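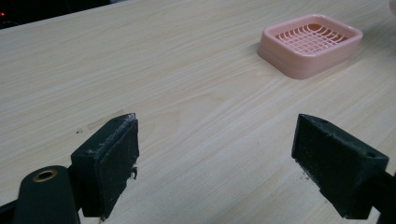
April 2026

Spent most of today on the scanned forms again, so I'm writing it down before I forget which settings I ended up with. Short version for anyone skimming: the renaming works, the text recognition mostly works, and I still hate the date field.

Background, for Fouad, who missed the first round. Grivia sent us their old intake forms as one folder of scans, 222 files, all called things like scan0041 and scan0041(2). They want them named by form number and date so people can find them without opening each one. I figured it would take a morning (ha).

First thing I tried was the built-in batch rename on my Mac. It's fine if all you want is to add a word or a counter, but it has no idea what's inside the file. So I moved over to Fullance, which can read a box on the page and use whatever it finds there as the file name. You draw the box once on a sample page and it applies it to the rest. I really like this part! Drew it around the form number in the top right corner, hit run, went to get coffee.

Came back to 27 files it had refused to name. I opened them one after another and they're nearly all the same problem: somebody fed the page in a bit crooked, so the number slides out of the box. Making the box bigger got most of them, but then it also picked up the line underneath and I had files with "Please print clearly" in the name. What fixed it was turning on the straighten option first, saving copies, and running the rename on the copies. Two passes, slower, but much cleaner. Six were left after that and I just typed those by hand. Didn't seem worth being clever about it.

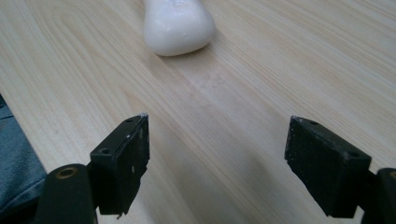
Then the dates. The older forms have month first, the newer ones day first, and a few have only the month. Fullance guesses, and it guesses with great confidence. One form came out as the year 2000 when the paper plainly says 2006 - the last digit is faint and it simply filled in what it liked. I don't want wrong dates sitting in file names where everyone will trust them, so for now I've left the date out and put only the form number. Yasmine Amrani thinks we should keep the date in a separate spreadsheet and check it against the paper when somebody has time. I think she's right, though I'd love to know who that somebody is.

Also tried Fundinport, because Fouad Morsy keeps telling me it's better with handwriting. It might be! But it wants to copy everything into its own library before it will do anything, and when I exported a test file the page came out noticeably blurrier than the one I put in. There may be a quality setting I missed. Fouad, if you know where it is, write it in the margin here and I'll give it another go.

Settings that worked, so I don't have to find them again: straighten on, grayscale, box drawn with a little slack on the left only, "skip if blank" turned on. Leave "clean up background" off, it eats the thin strokes on the ones and sevens. Originals are in the Shehata folder and I haven't touched them. Copies are next to it in the folder ending in _fixed.

Still to do: ask Grivia whether they want leading zeros in the form number. Sorting goes odd without them. In March they said they didn't care, but I don't think they'd seen the list sorted yet. And I need to look up how to undo a batch, as I closed the window today and the undo went with it.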